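Tolturholm memorabilia fair, quick write up

Back from Tolturholm late, typing this before I forget it all. Fair was in the old Soriano building again, two floors, lift out of order. Entry 2 pounds, programme extra. Didn't bother with the programme.

Went mainly for tour passes and crew badges. Ground floor is mostly signed photos, film stuff, lobby cards, a lot of it the same stock as July. Upstairs is music. Go upstairs first if you go, the good boxes get picked through in the first hour.

Jindon had the big corner stand. Crew laminates, a few ticket stubs in sleeves, one long tray of enamel pins. Asked 10 for a local crew badge with the back scratched, paid it, bit annoyed with myself now. They also had a numbered staff pin from an edition of 200, number 208 stamped on the reverse. Read that again. Stallholder said overrun. Maybe. Left it.

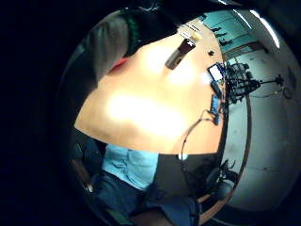 Overruns did get handed out with numbers past the limit, I've got two myself from the same maker and both came straight from staff. Wouldn't write it off. Ask to see the clasp next time, the copies have a thinner one. – Muttley_pins

OK fair point, added here so people see it. Didn't look at the clasp. Still too dear for something with a question over it.

Rest of upstairs: programmes by the crate, no order to them at all. Found a theatre tour programme I've wanted for ages, small tear on the back cover, cheap. Handbills better than last time. Drumsticks everywhere, hardly any with paperwork, and the ones that had it were photocopys. 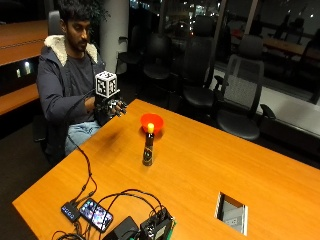
Page last changed: August 21, 2021

Muladwood talk was at midday in the side room. They do storage and framing for collectors. Sound was poor at the back but the bit on plastic sleeves was useful: soft ones can lift the ink off old passes, so get them out and into polyester. Went home and checked mine. One had started to stick. Also keep fabric passes out of direct light, knew that, don't do it.

Valuation table next door had a long queue. Gave up after around half an hour and went for a tea. Tea fine, sandwiches gone.

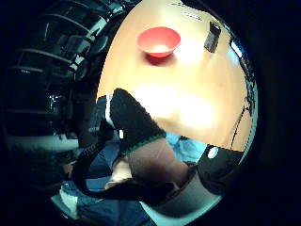
Valuations were worth the wait in the end, wrote Pell on the message board, mostly for the advice on keeping envelopes and letters together with the item, and they didn't try to buy anything off you afterwards.

Good to know. Will queue first next time. I had a backstage pass with its original letter in my bag the whole day and never showed it to anyone.

Buys: the crew badge, the programme, a bundle of stubs I haven't sorted yet. Missed: a boxed promo watch on the Jindon stand, went for a coffee and it had gone when i came back.

Parking behind the building is free but fills up early. Bring cash, card signal upstairs hopeless.

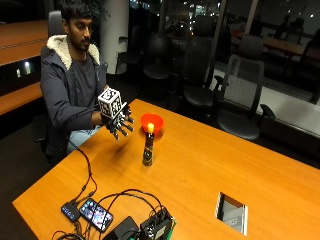

At the long table, dark jacket with the fleecy lining.

Next Tolturholm fair not announced yet. Will put the date up here when I have it. If anyone has a spare of the blue Soriano anniversary badge I'd swap a couple of stubs for it.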